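April 2024
Parveen Siddiqui, thread bench, Trasanside

Knots again, and I'm so pleased with how this is going that I'm writing it up before the kettle boils. The question is still the one from the March pages: how much strength does the Cuvberg absorbable thread lose when you tie it, and does soaking it in warm saline first make any difference to the way it slips? Straight pulls we understand pretty well by now. Knotted pulls are where all the fun is.

Started with the dry set. Same spool as last time (batch 414, the one with the torn label), every length tied over the steel rod so the loops come out the same size. Square knot, surgeon's knot, and the square knot with two extra throws. I tied all of them myself because when Munshi and I split the tying we got two clumps in the data, one for each pair of hands. His are tighter. I would love to know how much tighter, and I've got an idea for that further down.

The Dromton tester behaved beautifully once I'd cleaned the jaws. There was a film of old wax on the lower one, which may well explain the lengths that crept out of the grip in March. Note for whoever is on next: wipe the jaws with alcohol before the first pull, let them dry, and run one scrap length before anything you plan to keep.

Dry results, quick version (full sheet is in the blue folder). The surgeon's knot broke right beside the knot nearly every time, nice sharp snap, ends slightly curled. The plain square knot mostly slid before it broke. You can see it on the trace as a row of little teeth, climb and drop, climb and drop, and then the whole thing lets go. With the extra throws the teeth almost vanish! I stood there grinning at the screen like a kid. The friction builds up so quickly with each throw that I want to plot it properly, throw by throw, and see if the curve flattens where the textbook says it should.

One thing to keep in mind is that a knot on a rod has it easy. In tissue the thread has to run through something soft, and a continuous line shares its load from one stitch to the next, so a bit of slack in one place gets passed along to its neighbors. Our loops don't do any of that. The numbers are good for comparing knots with each other and I wouldn't lean on them for more.

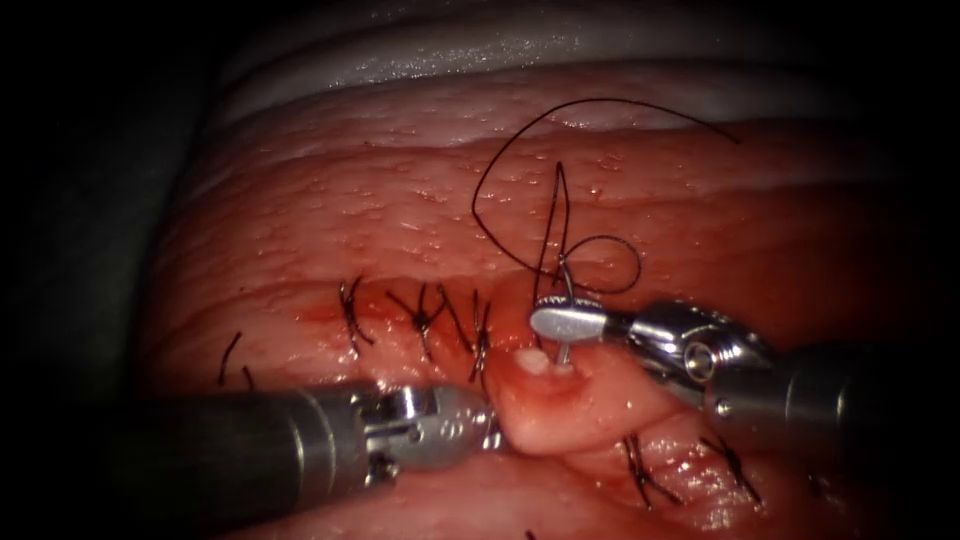 Wet set

Saline at 100 °F on the hot plate, lid on. I had it drifting up to 103 for a while until I moved the probe away from the bottom of the beaker, so the first handful of lengths got a slightly warmer bath than the rest. Marked with a W in the sheet. They don't look any different from the others, but I'd leave them out of the averages for now.

Soaked for 60 minutes, blotted once on lint-free paper, straight into the jaws. Tied before soaking, not after. (Munshi wants a set tied wet as well. He's right, it's closer to real use, and it's also a pain to do neatly with gloves on.)

What a difference in feel. The thread comes out softer and lies down flat where the dry stuff springs back at you. And the square knots slipped less! I was expecting the opposite, so I went back and checked that I hadn't mixed up the trays. I hadn't. My guess is that the thread swells a touch and the wraps bite into each other. It could also be that the blotting drags the knot tighter, and I need to rule that out before I get too attached to the swelling idea.

Surgeon's knots: still breaking beside the knot, a little lower than dry.

To do

Run a no-blot set. Let them drip for a minute and pull them as they are.

Look at a few wet knots under the microscope, whole and sliced. Ask for the small blades, the big ones squash everything.

Tying force. Hang a known weight off each end for the last throw, so it stops mattering whose hands did it. Munshi has the brass weights in his drawer.

Order another spool from Cuvberg and ask them for the same batch if they still have it. We have enough left for the no-blot set and not much after that.

Relabel the trays. Pencil rubs off when it's damp.

Tester off, bath emptied, probe rinsed and hung up. Broken ends are in the envelopes on the second shelf, please don't toss them, I want to photograph the curls.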